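Come push blocks with us this June!

Hi, I'm Drahomíra, and I run the language side of the Altine project at Karnden. We're teaching a robot arm to follow plain spoken directions like "move the star over by the cube" – and we need people to talk to it.

Our first result surprised me a bit. With nearly 200 sessions of everyday speech in training, the arm handled corrections mid-move ("no, the other one!") far better than it did with our tidy scripted commands. Now we want to know if that holds up with voices it hasn't heard. 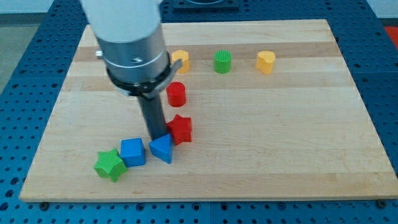 So you'd sit with me or Weidong Fang for 2 hours, give directions however you like, and change your mind as often as you want (please do!). No tech background needed, just comfortable English and age 18 or up. We pay 390 crowns per session, and you can sign up for as many as 4.

Interested? Drop a note to Igor Šimek at the Karnden front desk and tell him which mornings work for you.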